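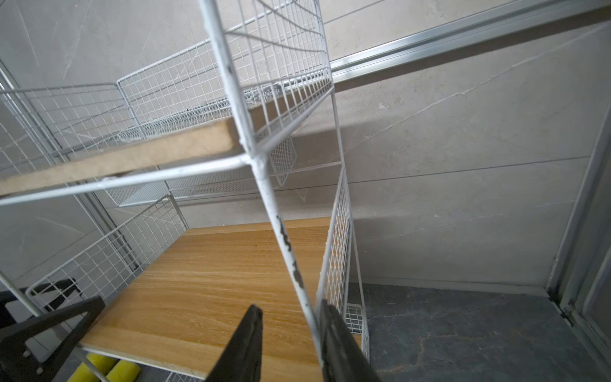

Paint loss on a white shelving post, dark gray metal exposed.

Cisa Glossary of Household Surfaces, data card
Maintainer: Fermín Vergara
Last revised: Nov 12, 2022

Cisa is a word list for people who write inventory and damage reports. It holds 1826 entries in one tab-separated file, encoded as UTF-8. Fields are term, part of speech, definition, source and note. Empty notes are left blank.

Sources

Most entries come from the Gittins inventory sheets. A further 550 were added in October from the Baledthorpe sale lists, which use older spellings.
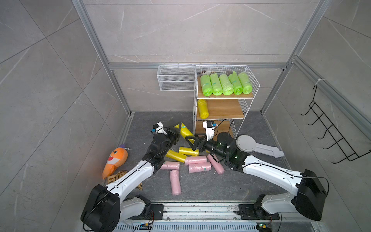 Terms for finish are kept apart from terms for material. A wall like the gray one here, with thin white veins, is entered as "marble-effect" under finish, and material stays blank until a source names it. "Marble" alone is reserved for stone. In the Baledthorpe lists the two were mixed, and 300 rows had to be recoded by hand.

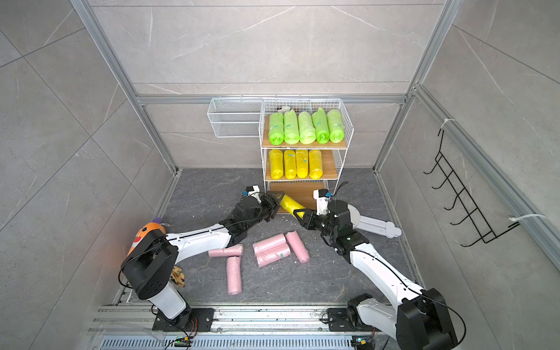
White wire shelf unit; yellow roll in plastic wrap.

Known problems

Six entries have no source. "Rack" and "shelving" overlap and have not been merged. Vidis exports drop the accent in names; reimport from the original file.

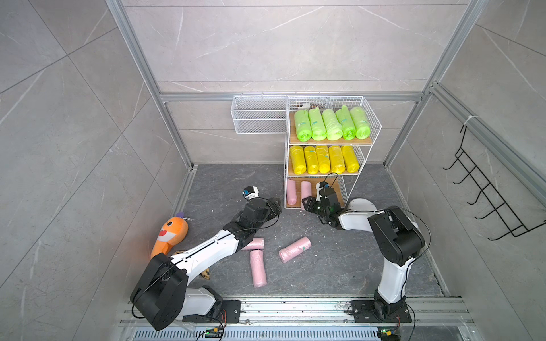 Condition terms describe the surface at the time of writing and carry no cause. Small white specks on a dark floor, as near the center-right here, go under "debris, light". "Stain" requires a color change in the surface itself. "Dirty" is not an accepted term and fails validation.

Corrections go to the maintainer with the row number and the proposed wording.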